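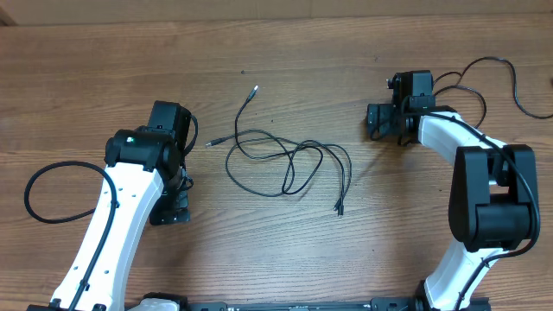 2026년 9월 14일. 흐림, 오후에 바람.

바컬빌 성채 북벽 답사 2회차. 오전에는 능보 하단의 석축을 측량했다. 북벽의 잔존 길이는 70미터, 상단 여장은 대부분 유실. 하부는 거친 현무암을 막쌓기로 올렸고, 위쪽 일곱 단은 라테라이트 블록이다. 두 구간 사이의 줄눈 모르타르가 달라 같은 시기의 공사로 보기 어렵다. 6월에 쓴 초고에서는 단일 시기로 적었으므로 해당 문단을 고쳐야 한다.

디네시 카이말이 보내 준 필사본에는 성채의 첫 보수가 1082년으로 나온다. 원본 지명은 '베도둠'인데, 지금의 성채를 가리키는지 강 건너 옛 보루를 가리키는지 불분명하다. 수비대 인원은 100명으로 적혀 있다. 현재 남은 저수조의 용량으로 보면 무리 없는 수치. 다만 같은 문서의 다른 장에는 약 1000명이라고 되어 있어 필사 과정의 오기를 의심한다. 카지미에라 말리노프스키의 색인과 대조할 것.
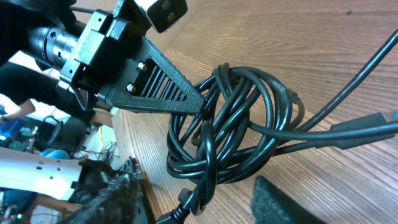 나무 탁자 위의 검은 케이블 뭉치와 그리퍼 끝.

오후에는 서문 쪽으로 이동. 문루의 기초는 두 겹이며 바깥쪽이 나중 것이다. 안쪽 문지방에 수레바퀴 홈이 남아 있으나 바깥쪽에는 없다. 문의 방향을 틀면서 진입로가 계단으로 바뀐 듯하다. 브리셤 쪽 강어귀까지의 시야는 문루 남측에서만 확보된다. 포좌가 남쪽에 몰린 이유를 여기서 찾을 수 있을지 검토.

저녁에 야장 정리. 서문 단면도의 축척을 잘못 적은 곳이 있어 다시 그렸다. 내일은 저수조 내벽의 회칠 층을 확인하고 시료 채취 위치를 표시한다.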